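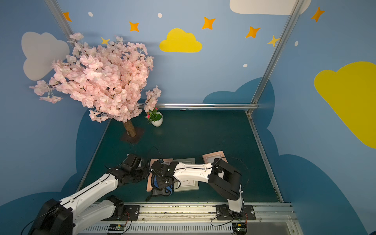
Rogério Conceição

Home | Guides | Cell Care | Downloads | Contact

4. Setting up the frame-wiping cell

Welcome to the fun part! By now both arms are bolted to the front rail and you've been through the power checks in section 3. Next you lay out the table, park the arms and run a first wipe on the Grumesora controller.

4.1 Laying out the table

1. Press HOLD on the controller and wait for both arms to stop.
2. Lay the picture frames side by side across the lower middle of the table, face up.
3. Keep the tree and the potted plant at the back. They make the cell a lovely place to work, but a low branch will catch a forearm if you let it creep forward.
4. Check that every arm cable can loop freely through a full turn of the wrist.

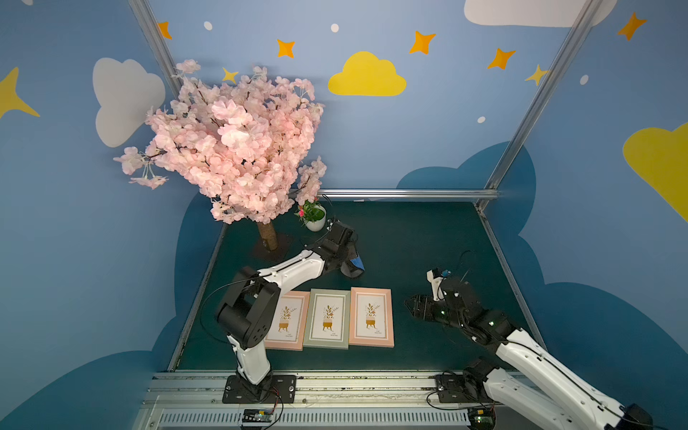
Fig. 4-2. Three frames in a row, pink at both ends and green in the middle.

CAUTION: Keep hands and loose cloth off the front rail while the arms are live. The small circuit boards there have exposed wiring - a sleeve is enough to pull a lead out.

4.2 First wipe

1. Load program 13 and set the speed to 185.
2. Place the cloth within reach of the grippers.
3. Release HOLD and let the arm take the cloth. Keep a finger near the stop button for the whole first run!
4. Open the wrist camera view and look at how the cloth lies over the molding. Soft folds are fine. If a gripper finger touches bare frame, stop and go back to step 2.
5. If the controller shows error 131, the grip is too thick. Shake the cloth out and try again.
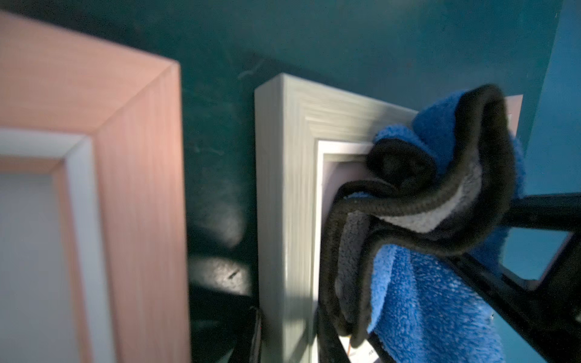

ALTTHORPE CELL CARE TEAM

4.3 After the run

Park both arms and look over the corners of each frame, where the molding has ridges that hold dust. Wash the cloth without softener and let it dry fully before it goes back in the cell.

NOTE: The close view is a great teacher. Spend a few minutes with it on your first day and you'll soon spot a poor grip before the controller does.

Go on to section 5 for gripper pad replacement.

Shares: 13 | Comments: 2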